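Home | Stories | Poems | Archive | Contact

The Last Bus to Drenville

My grandmother left Diddale when she was 78 years old, and she took only one case with her. The bus stopped in front of the closed bakery. It was September, and the river smelled of leaves. I was nine, and I was told to hold her hand, but it was she who held mine.

The driver asked for 40 cents more than the price on the board. She paid him without a word. She had paid more than that to leave other towns.
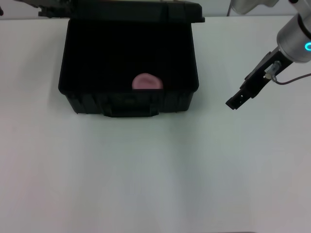 In Drenville we had two rooms above the Sastry laundry, and the floor was always warm. She told me that evening that I could choose where the case would stand, and I chose the place under the window. It was black plastic with a wide handle on the front, and when the lid was open it stood up almost straight, like the back of a chair. I used to lean over it and look down into the dark. I thought that Diddale was still inside, with the bakery and the river, only very small.

She never unpacked it fully. Each night she took out what she needed, and each morning she put it back. When I asked her why, she said that a room must be asked politely before you live in it, and that she was still asking.
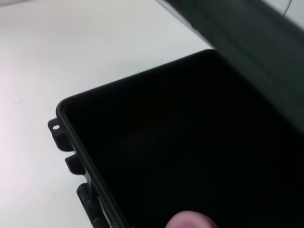 Words by Carkero, 13 Feb 2022

In winter the letter came. The house in Diddale was sold, and the new people had found a key behind the stove. Did she want it? She read the letter twice and gave it to me to read aloud, because she liked to hear how it sounded in my voice.

Then she lifted the case onto the bed and began to put her blouses in the drawer, one after another. I went downstairs to buy a stamp.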